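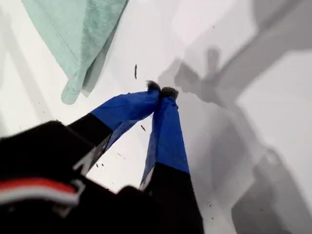
Zolgate Two-Arm Folding Table

For laundries, uniform services and linen rooms

The Zolgate folding table puts two robot arms across from each other at a flat white work surface. It takes over the repeat part of garment folding. Your staff keep the loading, the checking and any piece that needs a second look.

What it handles
Short and long sleeve shirts, scrub tops, hand towels and cleaning cloths. Fitted sheets and anything with a hard zipper should stay on the manual line.

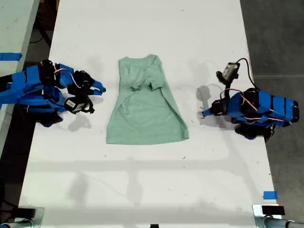 Shirt laid flat between the two arms, sleeves folded in.

How the work changes
At a hand-folding station, one person stands in one spot and makes the same motion all shift. With the table, that person becomes a tender. The job is to lay out pieces, watch the fold, clear a bad grip and sort finished stacks. One tender can look after two tables once trained. Training takes 17 hours, split over several shifts, and is done on site with your own garments.

The Estitz linen plant put its first table on the floor in July. Folders there now trade places between the tables, the inspection bench and the cart line during a shift. They asked for a stop button on both long sides of the table, and it is now standard on every unit.

Tenders do not need to write code. A new garment is taught by guiding the arms through the fold 20 times, and a folder who knows the piece well is the right person to do it. 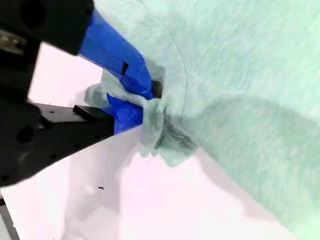 Blue gripper fingers holding light green cloth.

Care
Wipe the work surface at each shift change. Lint and small fibers collect on the surface and at the fingertips, so check both. Replace finger tape when it lifts or tears – a roll ships with each unit.

Ordering
Folding table, two arms: part 2867
Finger tape and tip kit: part 107
On-site training: included with the first table

Sales and service through Khasawneh. Demonstrations at the Kiltow showroom by appointment. Bring your own garments, including the ones that give your folders trouble.

Page updated Saturday, August 3, 2019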